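Vivodberg Introduces Linari Countertop Storage Series

RISHOLM, September 17, 2021 - Vivodberg today announced Linari, a series of storage pieces for kitchens with limited cabinet space. Orders open to retailers this month.

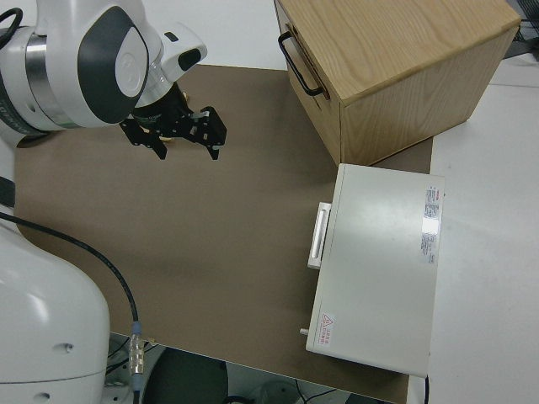 The series was specified for counters used for both storage and food preparation. Closed units hold small utensils; open units hold items in daily use. Pale wood, as on the tall box at the back corner of the mat, is the standard finish.

Mugs are stored on pegs, clear of the work surface. Produce is kept in shallow round baskets.
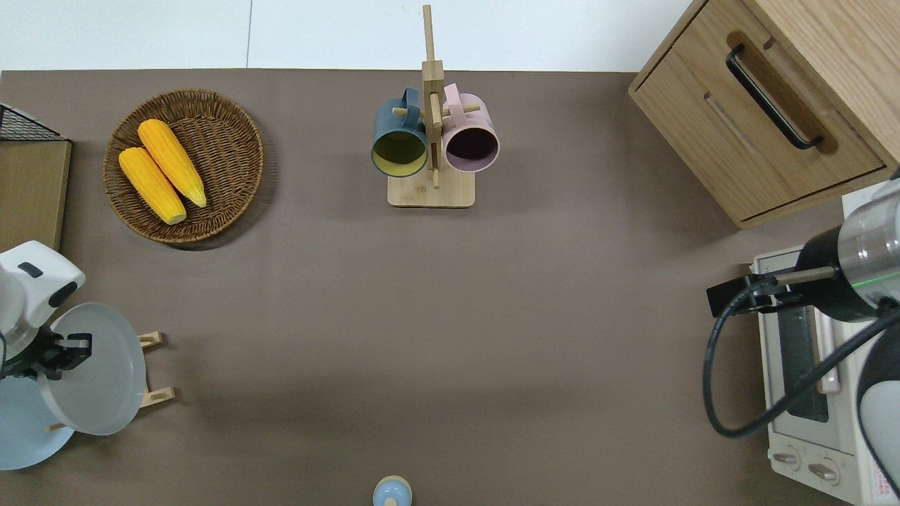 Plate Storage

Plates are stored upright in a slatted rack.

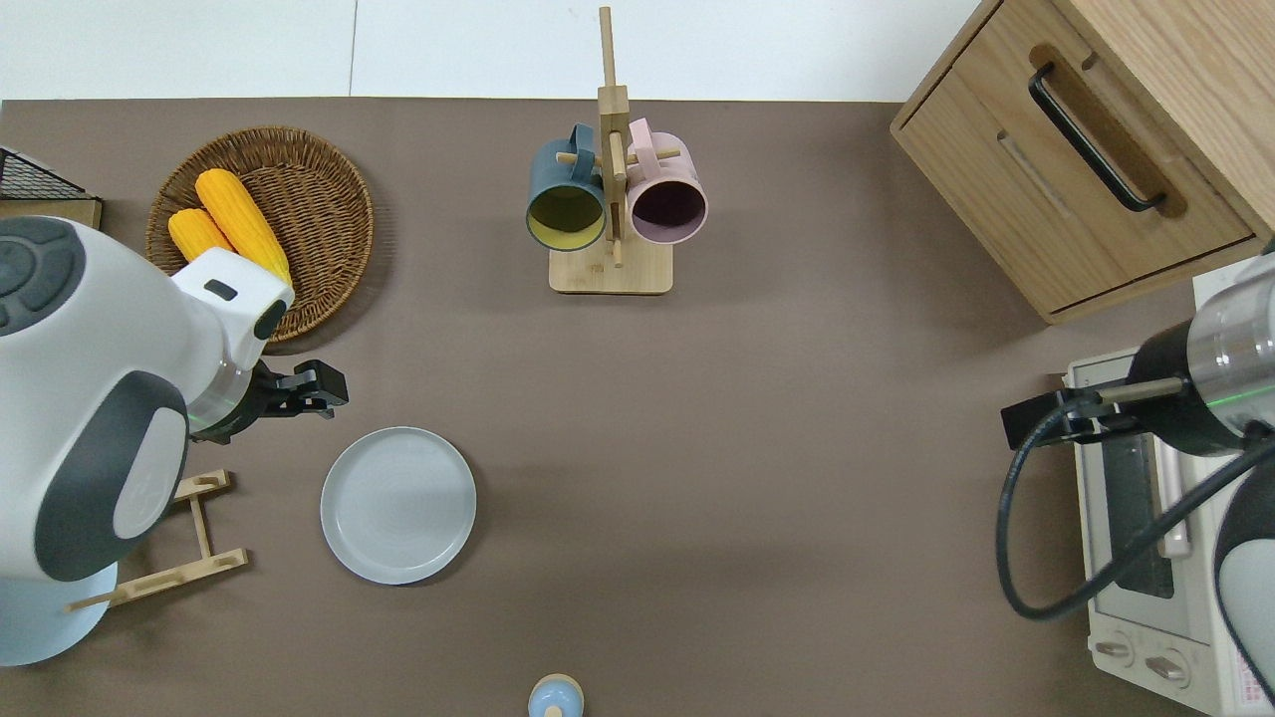
Loading is done one plate at a time. Borkowska, the design office for the series, recommends keeping the middle of the counter free for this purpose. A single gray plate set down there, with the corn left in its basket to one side, can be lifted from any direction.

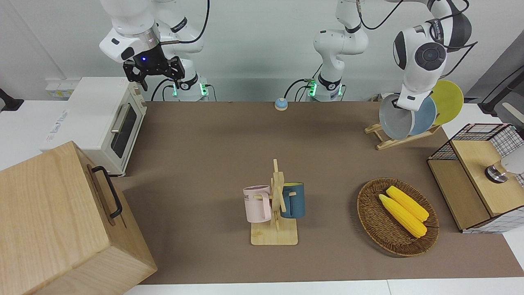
Gray, pale blue and yellow plates in a slatted wooden rack.

Linari comprises 21 items. The first production run is limited to 200 sets, with delivery in 10 business days.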